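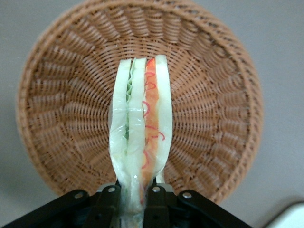
Figure 1. View from the wrist of the arm: gripper, model sandwich and basket.

Work and Automation, Unit 4
Robots on the packing line: what changes for the people who work there
Handout prepared by Thandeka Molefe. Revised August 29, 2020.

Read this before the seminar and bring it with you. The case is Lotance, a company that makes sandwiches and salads for hospitals, schools and train stations. The interviews were carried out by Hashini Munshi in April, and the people quoted have agreed to be named.

1. The task

A basket packer picks up a finished sandwich, checks it, and sets it in a basket for a catering order. The job description gives this one line. When Munshi asked packers to talk through what they did, the answers ran to several pages.

Figure 1 shows the same task from the side of the machine. The two fingers hold a three-slice sandwich by its bottom end, with the layers on edge and the woven basket behind. The sandwich has the gloss of plastic play food. A model keeps its shape from one trial to the next, and this makes it useful for setting up a grip. A real one does not. Bread gives under pressure, lettuce slides, and a filling that is fine in the morning can be soft by the afternoon.

Keep this difference in mind when you read claims about what a machine can do. Ask what it was tested on.

2. Breaking the job into parts

The usual method in task analysis is to split a job into steps and ask of each one whether it can be automated. For basket packing the steps are:

Reach and grasp
Check the sandwich for damage or missing filling
Turn it to the right angle
Place it without crushing its neighbors
Notice when the basket looks wrong and fix it
Report a problem to the assembly side

Most attention goes to the first, third and fourth steps, where there is something to grip and somewhere to put it. The second and fifth are judgment. The last is talk between people, and it tends to drop out of the analysis altogether.

Selma Hodžić packed baskets for six years before moving to line support. In her interview she said: "I could tell from the weight that the chicken was short. I didn't know I was doing it until they asked me to write down my job."

This is a good example of tacit knowledge (see the notes for Unit 2). It does not appear in the written procedure, and a plan drawn up from the written procedure alone will miss it.

3. How Lotance went about it

The company brought in an arm from a supplier, Visser, under the project name Wunditum. There were 32 packers on the day shift when the project began. Management told them at the first meeting that no one would be dismissed during the trial period. It made no promise about what would come after.

Four packers were asked to help set up the arm. They were taken off the line for part of each shift and paid at their normal rate. Kagiso Cele, one of the four, argued for a higher rate on the grounds that he was now teaching as well as packing. The company agreed after some weeks, and the rate was applied to all four – but only for hours spent on the project.

Two points to note here. First, the people who knew the job best were involved from the start, and all of those interviewed thought this was right. Second, the question of what their knowledge was worth was raised by a worker and had not been part of the budget.

4. What changed on the floor

Pace. Packers used to set their own rhythm within the hour. Working next to the arm, they found that baskets arrived at a steady interval. Some liked this. Others said they could no longer get ahead and then take a minute to stretch.

Physical strain. Reaching across the belt was the most common source of shoulder complaints. Packers who moved to checking did less reaching and more standing still. Hodžić's view was that she had swapped one ache for another.

Skill. New duties included clearing a stopped arm, wiping down the fingers between products, and deciding when to call support. Training for this took place in a group of eight at a time, and night shift was trained last. Several night workers said they had learned what they needed from day shift colleagues in the parking lot.

Talk. Before the change, packers stood close enough to have a conversation. The arm and its guarding took up the space of two people. Gwawr Powell, the shift lead, said the line was quieter and that she heard about problems later than she used to. She now walks the line at the start of each hour to make up for it.

Records. Milto, the software used to log stops, asks for a cause each time. Packers choose from a list of 41 codes. In practice most people used the same few, and "other" was the most common. Managers read the log as a record of machine faults. Packers read it as a record of who was standing there at the time.

5. Terms to know

Task and job: a job is a bundle of tasks. Automating one task changes the bundle and may leave the job title as it was.

Residual work: what is left for people once the machine has its share. It is often the hard cases plus the cleaning.

Deskilling and reskilling: both can happen in the same workplace, and to the same person.

6. For the seminar

Each group will take one of the headings in section 4. Prepare a short statement from the packers' side and one from management's side, using only what is in the handout and the interview extracts. Then answer these together:

Who should have been asked before the arm was ordered?
Which of the six steps would you leave with people, and what would you pay for them?
If the arm placed 100 baskets in a row without a fault, what would that tell you, and what would you still want to know?

Written responses are due one week after the seminar. Two pages, double spaced. Cite the interviews by surname and page of the extract.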